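Chapter 4
Reading a Large Room

Before you draw a plan, buy a desk or move a wall, you have to know the room you are working in. Most of the mistakes students make on their first open-plan project come from skipping this step. They measure the floor, put the four outside walls on paper and start placing furniture. Then a cabinet ends up in front of a door, or a row of desks sits in the one dark strip of the floor.

This chapter is about the survey: the first visit, what to look at, and how to write it down so that someone who has never been in the room can use your notes. Chapter 5 takes those notes and turns them into a furniture plan.

What you will need

A tape measure or laser measure, a clipboard, plain paper, two pencils in different colors, and a way to take pictures. Wear shoes you can stand in for a few hours. Ask ahead of time who has the keys to locked areas and who can turn on all the lights.

4.1 Open plan does not mean empty

An open-plan room has few inside walls, but it still has parts. There is a bright side and a dark side. Some areas have a high ceiling over them and some have a low one. People cross certain strips of floor all day, and other corners they hardly enter. A good survey finds these parts before anyone decides what to call them.

Start at one end and look down the full length of the room. Do not measure yet. Write down what you see in three passes: the ceiling, then the walls, then the floor. Most people look at the floor first because that is where the furniture goes. Starting at the top takes some practice, but the ceiling usually tells you more about how a room can be used. Beams, light fixtures and air conditioning are expensive to move. A table is not.

In a large white room with a pale floor, the surfaces can run together, so look for the lines where one thing stops and another begins. A railing at the back marks a second level. Dark window frames mark the edge of the daylight. Beams that run on a diagonal will make a straight row of desks look crooked, and it is better to know that now.
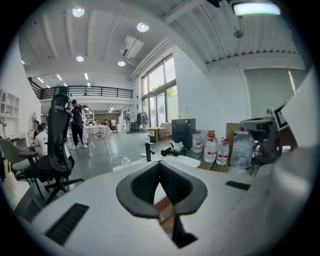
4.2 The ceiling pass

Draw the outline of the room and mark every fixture on it in your second color. Use a different sign for each type. Round downlights, long strips and wide panels spread light in different ways, and one room may have all of them. Note which switch works which group, if you can find out.

Next, mark the air conditioning unit and the side the air leaves from. Someone sitting under it will have opinions. Mark any small device on the ceiling too, even when you do not know what it is, and put a question mark next to it. The building manager can tell you later.

If the room has a mezzanine, treat the space below it as a room of its own. The ceiling is lower there and it often has its own lights. Measure the height in at least two places.

4.3 The wall pass

Go around the room in one direction and do not skip anything. For each wall, write down windows, doors, panels, and whatever is fixed or standing against it. With glass walls, try every section to see which ones open. A door that opens needs clear floor in front of it, and so does a large sliding panel, which also needs space to the side.

Include shelves and mirrors. Open cube shelving can stay against a wall or be turned to divide a space, so note how many of the cubes are in use. A mirror shows you where people stop, and they need a little space to do it.

4.4 The floor pass

Now measure. Take the long dimension first, then the short one, then the distance between fixed points such as columns and door frames. Measure everything twice. When two numbers disagree, measure a third time and write down all three.

Mark the outlets last - they are easy to miss and you will want them more than anything else on the sheet when you reach Chapter 5.

Practice 4A

Choose a large room you are allowed to spend time in, such as a library, a studio or a cafeteria. Make the three passes in order and allow 10 minutes for each. Then give your notes to a classmate who does not know the room and have them sketch it. Compare the sketch with the real room and mark each place where your notes left something out.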